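Lichttechniker/in gesucht (Teilzeit, gern auch Quereinstieg)

29. Dez. 2021

Hallo zusammen, ich bin Joris Postma und suche jemanden, der mit mir Licht macht. Also richtig Licht machen, mit Patchliste, kalten Fingern am Lastarm und dem leisen Fluchen, wenn Universum 3 mal wieder nicht dort ankommt, wo es hinsoll. Ich betreue seit ein paar Jahren die Lichtanlage im Kulturhaus Utberg und dazu zwei kleinere Spielstätten in Hiltmont, und allein schaffe ich das inzwischen nicht mehr. Die Anfragen für das nächste Jahr liegen schon auf dem Schreibtisch, und im Juner Festival, wie wir das hier im Haus nennen (es ist im Juni, daher der Name), stehen wir wieder mit zwei Bühnen gleichzeitig da.

Was dich erwartet

Der Große Saal in Utberg hat 600 Plätze und eine Anlage, die über die Jahre gewachsen ist. Neben den alten Stufenlinsen hängen LED-Profiler und ein paar Movinglights, die wir gebraucht übernommen haben. Gesteuert wird alles über sACN, die Verteilung auf DMX läuft in zwei Schränken auf der Galerie. Der linke ist ordentlich beschriftet, der rechte wartet auf dich :-)

Deine Aufgaben wären vor allem diese:

Einleuchten und Fahren von Gastspielen, Konzerten und Lesungen
Adressen und Patch pflegen, und zwar so, dass auch andere durchblicken
Kleinere Reparaturen: Stecker, Lüfter, mal ein Netzteil
Gastproduktionen empfangen und deren Pult in unser Netz bringen
Mithilfe beim Umbau der Probebühne (Projekt Prisska, dazu gleich mehr)

Die Stelle umfasst 55 Prozent. Der Dienstplan kommt vier Wochen im Voraus, Abend- und Wochenenddienste gehören dazu, das lässt sich beim Theater schlecht wegdiskutieren. Nach Spätdiensten fangen wir am nächsten Tag nicht vor Mittag an. Darauf bestehe ich, auch aus Eigennutz.

Zum Projekt Prisska

Die Probebühne bekommt neues Licht – komplett, vom Netzwerkkabel bis zum Scheinwerfer. Geplant sind 37 Kreise, die meisten davon geschaltet, der Rest gedimmt. Das Material kommt von Jansen, die Planung habe ich weitgehend fertig, aber beim Verkabeln, Adressieren und Testen brauche ich eine zweite Person mit eigener Meinung. Wenn du schon mal zwei Quellen auf dasselbe Universum gelegt und hinterher überlegt hast, warum HTP an der Stelle keine gute Idee war, dann verstehen wir uns vermutlich sofort.

Was du mitbringen solltest

Am liebsten wäre mir eine abgeschlossene Ausbildung in der Veranstaltungstechnik. Wenn du stattdessen seit Jahren im Club, in der freien Szene oder im Messebau unterwegs bist, schreib mir trotzdem! Du solltest wissen, wie man eine IP-Adresse vergibt, ohne das halbe Haus vom Netz zu nehmen, schwindelfrei sein und mit Leuten reden können, die fünf Minuten vor Einlass noch ein anderes Blau haben wollen. Führerschein Klasse B brauchst du für die Fahrten nach Hiltmont. Englisch ist hilfreich, viele Gastspiele bringen ihre eigene Crew mit.

Welches Pult du bisher gefahren hast, ist mir ziemlich egal, das lernt man.

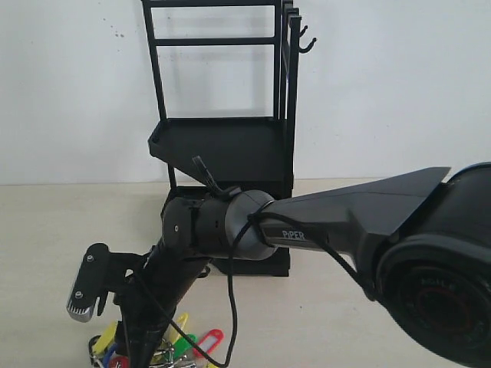

Schwarzes Metallgestell mit Ablage und zwei Haken

Was wir bieten

Bezahlung nach Haustarif, Arbeitsschuhe und Gehörschutz vom Haus, eine Fortbildung pro Jahr nach Wahl und freien Eintritt für dich plus Begleitung. Dazu eine Werkstatt mit Tageslicht und eine Kaffeemaschine, die ich persönlich entkalke. Die Stelle ist zunächst auf zwei Jahre befristet, eine Verlängerung ist ausdrücklich gewünscht.

So bewirbst du dich

Schick mir ein paar Zeilen zu dir, einen Lebenslauf und, falls vorhanden, einen Plan oder eine Patchliste aus einer Produktion, an der du beteiligt warst. Darf ruhig Kaffeeflecken haben. Ein Foto brauche ich nicht. Adresse: Kulturhaus Utberg, Abteilung Beleuchtung, z. Hd. Joris Postma, oder über das Kontaktformular hier auf der Seite, Betreff »Licht«. Wer mag, kommt vorher einen Abend mit auf die Galerie und schaut sich eine Vorstellung von oben an – einfach kurz Bescheid geben, dann lege ich eine Karte an die Pforte.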